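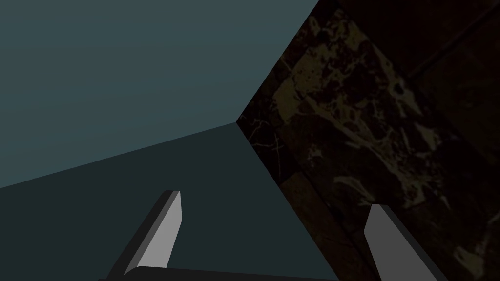 Tavuten Home Build, Progress Report
Flevville shared workshop, 27 March 2022

Our plan since December was to get the two-arm build clearing a kitchen counter in simulation before we bought any more parts. I still doubt the simulator tells us much. The gripper views are mostly bare wall and marble.
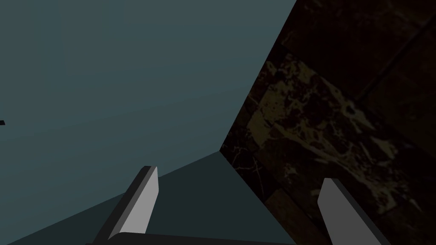
We logged 331 runs. The scoring script calls most of them good, but it passes anything where the fingers end up near the target, and I don't trust it.
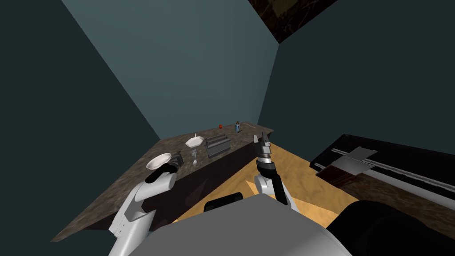

Bowls worry me more than the toaster. A simulated rim forgives a sloppy grip, and our real fingers are the cheap Disuner set with 4 mm of play.
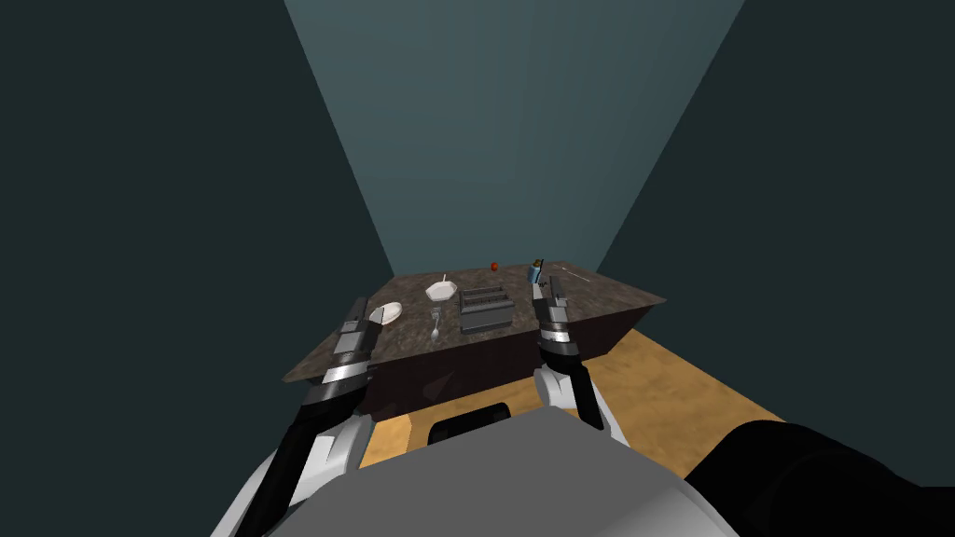 The De Bruijn mounts would cost us 300 dollars. I voted to wait until the script is rewritten and the runs are scored again by hand.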